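Wullholm Swap Shelf Is Back, and This Time Everything Gets Its Own Bag

If you walked past the old laundry building in Wullholm this month and wondered why the lights were on so late – that was us! The swap shelf reopens in September, and I have spent most of my evenings over there sorting scarves, belts, ties, hair bands and every other long skinny thing people pull out of the back of a closet.

Last year we had 2 tables and a big heap, and by lunch the heap had turned into one giant knot. I personally spent a good part of an hour getting a belt buckle out of somebody's crochet shawl (sorry to whoever made that shawl, it was lovely). So the plan for this round is simple. Every small item goes in its own clear bag, the bag gets a twist, and the bag goes in a bin. You can see what you're getting without unrolling anything, and the kids can dig around as much as they like.

We started with 200 bags from Plundero, the packing supply place out on the Dallorano road, and I really thought that would last us. It did not! People have been so generous. The Huaranga street block alone dropped off 61 pieces in one evening, all washed and folded, and I could have hugged every one of them.

Liviu Pop, who ran the old heap and has forgiven me for calling it that, is doing the shoes and handbags along the far wall. He wants them in size order. I want them in color order. We'll see who gets there first on opening morning.

A few things to know. Doors open at 10 in the morning. Bring something, take something, and if you have nothing to bring, come anyway. Please don't open the bags at the bins – there's a mirror and a long table by the window where you can try things on properly. Coats and bedding are for the winter swap, so hang on to those for now.
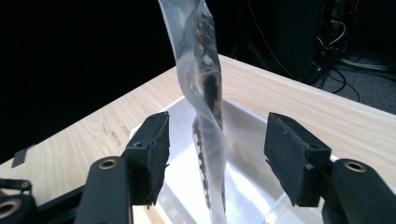
Words by the Swap Shelf Desk | Wullholm Neighborhood Page | Filed under: Local

I have a soft spot for the loud prints, I'll admit it. My favorite so far is a long, narrow one in brown, black, orange and cream, a bit like snakeskin, and even through all those wrinkles in the plastic it looks fantastic. Somebody is going to wear that to a wedding, I just know it.

Drop-offs are still open every evening until the week of the swap. Use the side door, the front one sticks, and leave your things on the bench if I'm in the back with the tape.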